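Dridora Tenants' Group
Minutes, 5 Jan 2026
Present: 7 of us, plus a dog for item 2

1. Minutes of the September meeting
Approved. The typo in "cleaning rotor" stands, as several members prefer it.

2. Can a machine do the chores yet?
Carried over from September. The Treltlow desk reported on its reading, which came to 44 pages and a brochure from Jitaru. The brochure is confident. The chores under discussion are the dull ones: wiping the round table, straightening chairs, dealing with cords.

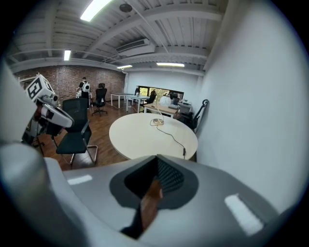 Can any machine on sale today tidy a shared office by itself?
Floors, more or less, if somebody picks everything up first. For tables and cords we found nothing we would leave alone with the building.

It was put to the meeting that picking everything up first is the chore. Agreed. The Trarex quote was then read aloud, including the line about "light supervision," and members asked who would be supervising and whether they would be paid. Left open.

Discussion moved to cords. A cord is soft, goes where it likes and looks different every morning, and most of us can't manage one either.
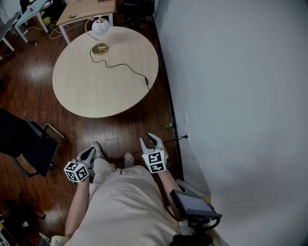

The view of the meeting was that a machine should first be asked to wipe a table with a lamp on it, and return the lamp to the same spot, 4 times running. If it passes, we talk about money. Vote: 5 for, 2 against, the dog abstaining.

Action: Treltlow to ask Trarex for a trial with no brochure.

3. Kitchen sponge
Replace it. Done by hand for now.

Meeting closed early, as the heating had.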